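Workshop notebook, Lockwood bay
December 30, 2018
Written by Igor Bartoš

Grey estate from Bisgate, battery flat again

Third visit of this car with the same complaint. It starts well if it is driven every day, but after a long weekend it is dead. The battery was replaced by another garage in June and the customer kept the receipt, so I did not want to sell a new one before I know where the current goes. Yaryna Tkachuk did the battery test on Friday and wrote "good" on the card. I repeated it this morning with the same result. Alternator charges normally, also with the lights, the rear window and the blower on. The belt is not new but it does not slip.

So it is a drain with the key out.

Procedure, for the ones who will do it after me. Bonnet open, and the bonnet catch closed with a screwdriver so that the car believes it is shut. Driver's door the same. Key far away from the car, I put it in the office drawer. Ammeter in series on the negative side, with a jumper lead in parallel at the start so the modules do not lose their supply when I connect. Then take off the jumper and wait. On Friday we did not wait enough, and I think all our values from that day are worthless. I have crossed them out in the card.

Today the car needed 17 minutes until the last module went to sleep. After that the current should stay low and flat. It did not stay flat. It went down, stayed down for a short time, then jumped to more than one amp for a few seconds and went down again. The jump came back every four minutes, quite regular. If you look at the meter only once, you will see a good car. This explains why the other garage found nothing, and also why we found nothing.

Pulling fuses is not nice for this kind of fault, because with every fuse you push back you wake something up and must wait again. I measured the voltage drop over each fuse instead, with the fuse in its place, and watched which one moves at the moment of the jump. It takes patience. The interior fuse box is behind the glovebox and the lid of it was already broken on one side (not by us, I have noted it on the card so there is no discussion later). 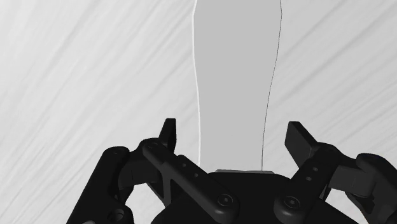 Grey upright shape on a pale streaked ground, render.

The fuse that moves is the one for the tailgate and the rear wiper. I disconnected the tailgate lock at its plug and the jumps stopped. Connected again — they came back after the usual pause. I did this twice to be sure.

When I opened the trim on the tailgate I found green corrosion on one pin of the lock connector, and the rubber sleeve between the body and the tailgate is torn on the upper side. Water comes in there and runs down along the loom. My explanation is that the microswitch in the lock sees a bad signal, the body module thinks somebody has touched the handle, and it wakes up to look. I can't prove the last part. I did not have the scope today, it is still with Jisov for the new leads.

What I did:
Cleaned both halves of the connector with contact spray, and pulled the bad pin out and replaced it from the repair box.
Dried the loom and put new cloth tape where the old one was soaked.
Closed the tear in the sleeve with a temporary wrap. It will not last the winter.
Charged the battery on the slow charger.

After this, the current at rest was 21 mA and I watched it for some 60 minutes without any jump. I am content with the number, but the lock itself is perhaps also damaged inside, and one hour on a dry bench day is not the same as three nights in rain.

Parts: sleeve and lock are on order at Stoneto. They wrote that the lock is on the shelf and the sleeve must come from the other warehouse, no day promised. Please do not fit the lock alone and give the car away. If the sleeve is not changed together with it, the new lock will get the same water.

To do
Yaryna: call the customer in Bisgate, say that the car stays here over the holiday. She asked for a loan car already, the small white one is free.
Leave the car locked and outside, not in the hall, and measure the battery voltage before anybody opens a door.
Write the voltage on the card and not on the glove box sticker, I could not read the last one.
Ask Jisov about the scope. We need it also for the van with the misfire.
The clamp meter shows nonsense on the low range again. I changed its battery and it is the same, so for drains please use the one with the red case until I have looked inside.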